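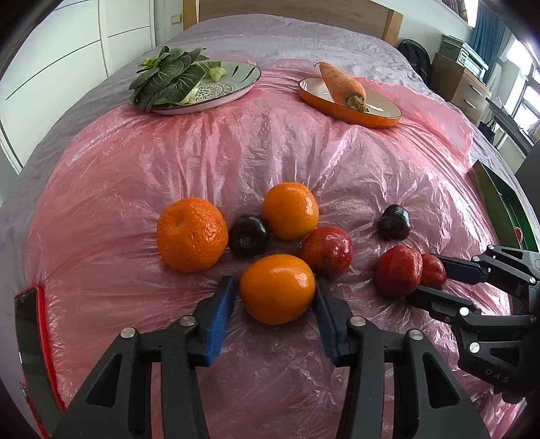

Mandarins and plums on pink plastic sheeting, sorting layout, Drelldale. Bok choy and carrot already on their dishes.

Produce Sorting at Home: Gallery
Posted Aug 9, 2026

This page covers the mixed produce layout used in the Drelldale bedroom sessions. The full set holds over 1000 pictures. Loose fruit goes in the middle of the sheet and vegetables go on dishware toward the back. File numbers refer to the Ojeda index.

1767, center group
Three mandarins and five plums. The mandarin at left is the larger one and has a dimpled skin; the one at the top of the group is smooth. Plums are mixed by color, dark purple and red. One red plum has visible speckling.

1767, dishware
White oval plate, gray patterned center, thin dark rim. Bok choy is piled to the left side of the plate. The orange oval dish with the white interior holds one carrot, laid diagonally with the cut top to the front.

1767, surface
Plastic sheeting over a duvet on the bed. The sheet creases easily, and the creases help keep round fruit from rolling. Smooth sheeting was tried on a table in set 1819 and the plums had to be reset between passes.

1767, room
Light wooden headboard, white wardrobe with flat doors, wooden desk with drawers. Teal curtain by the window. Daylight from that side gives highlights on the mandarins, so color matching for this set should be done from the bok choy stems.

Sheet stock is listed under Hiltico, dishes under Kasico. Set 1819 is on page 6.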